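Lurnent Boards > Arms & Grippers > Good practice

Topic: Start pose rules for two-arm garment work, do you actually enforce yours?

tivbridge_mirta
Hi all, Mirta Ledesma here, I look after the operating rules for our two-arm setup at Tivbridge. We do clothes handling on soft furniture, and I'm rewriting our start pose page because the old one is down to "arms up, grippers open, go" and everyone reads that differently. Head view and a wrist view from the same spot:

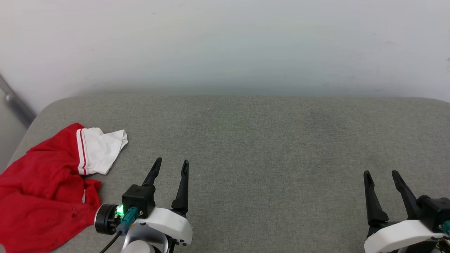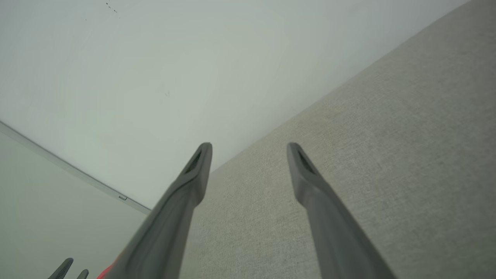
1. What I've got so far

Draft rules, please pick them apart:

- Both grippers open and empty before anyone hits start.
- Clear fabric between the two grippers. If they're close enough to trade paint, back off and start over.
- No motor housing within a hand's width of the garment. In my head view the left one's motor is nearly touching the red jacket, and under the new page that would be a redo.
- Operator says "clear" out loud and the second person says it back.

The hand's width one is where I'm getting pushback. Two of my operators think it's fussy and slows down the whole morning. Thoughts?

fotuter_dan
I'm with your operators, sorry! A hand's width sounds great until the garment is a jacket with the sleeves all over the place. You'll spend your day nudging cloth around. We just say "not touching" and leave it there. We run 40 starts before lunch and I can't remember the last snag.

paredes_knots
Dan, you can't remember it, but do you log them? We didn't for ages (guilty) and once we started writing them down it was a different story. 48 snags in October alone, and most of them were cuffs or drawstrings getting pulled in at a joint. Not dramatic stuff, but each one means a stop and somebody picking cloth out with tweezers.

I'd keep the distance rule and drop the "hand's width" wording though. Whose hand? Mine are tiny. Cut a foam block, hang it on a string by the station, done.

tivbridge_mirta
Oh I love the foam block. Stealing that.

fotuter_dan
OK fair, we only log full stops. So a snag that somebody clears by hand wouldn't show up. I still think a fixed distance is the wrong thing to write down, it should depend on how fast the first move is. Slow first move, who cares.

old_servo
My two cents is that the clearance fight is a side issue. Look at the cables. On the head view there's a black one coming off the left gripper assembly and running down to the bottom left, same side as the jacket. I'd put a cable line in the rules before I'd put a distance in. Ours says trace every cable with your eyes from connector to arm before start, and if it crosses cloth, move the cloth.

paredes_knots
+1 on cables. We swap ours at 3000 cycles no matter what they look like. Had one go intermittent at 1686 and we're pretty sure it had been tugged by a hoodie string over and over.

tivbridge_mirta
Good catch, cables are nowhere on my page. Adding it as its own line. @fotuter_dan, would you be happier with "block distance, or first move at slow speed"? I don't love giving people an either/or but I could live with it.

fotuter_dan
Happier, yeah. Just write down what slow means or you'll be back here in a month.

old_servo
I'd fight you on the either/or. People pick whichever one they didn't have to check. Make it both.

paredes_knots
Also who's allowed to be the second person on the "clear" call? Ours has to be standing where they can reach the stop button. We had somebody yelling it back from the hallway.

tivbridge_mirta
Ha, yes, that has happened here too. OK, going with the block AND the slow first move for a two-week trial, second person within reach of the stop. I'll post the new page in this thread once my operators have had their turn complaining about it.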